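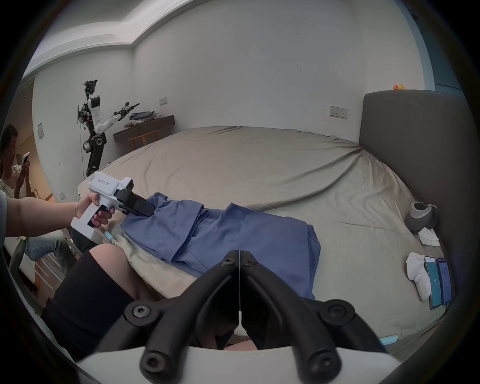 I finally rewrote our rule sheet for demo work, and it's down to one page! The old one from August was 10 pages of stuff I copied out of other people's safety manuals, and when I asked Oğuzhan what was on page 3 he just laughed at me.

So the new sheet is only things we do with our hands. Start with the grippers. Right hand tool goes in the right hand, left goes in the left, and you read the label before you pick one up, every single time. I know it sounds silly (I wrote it and it sounds silly to me), but a swapped pair ruins a whole batch and you don't find out until Nermin is going through the files that evening. We lost 971 clips that way at Lokthorpe and I still get grumpy thinking about it.

Next one is clothes. Pinch at a seam or a corner, close all the way, then lift. If you grab the middle of a shirt it bunches up and you end up shaking it like a wet dog, and I don't want a robot learning that from me.
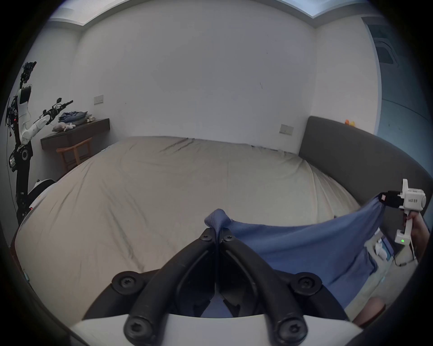
Both hands should move at the speed you'd fold at home on a slow morning. Gülizar is the best at this by a mile. I rush, I always have, so I've started humming while I fold and it really does help! If you drop a corner, leave the clip running and pick it up again like a normal person would. Mark it in the notes as a drop. Please don't quietly delete it, we want those.

Then there's the big robot. One person has the controls, and that person says "moving" out loud before an arm goes anywhere. Everybody else stays out of reach until they hear "stopped." Cables get checked before power goes on. Berkay wanted a rule about the stop button too, so now you have to press it once at the start of every session and see that it works, and I think he's right.

I had four more rules about naming files but I moved those to the Plotville wiki where they belong. Birsen is still arguing with me over whether breaks should be on the sheet. I say yes, she says grown-ups know when they're tired, and we're picking it up again after lunch tomorrow.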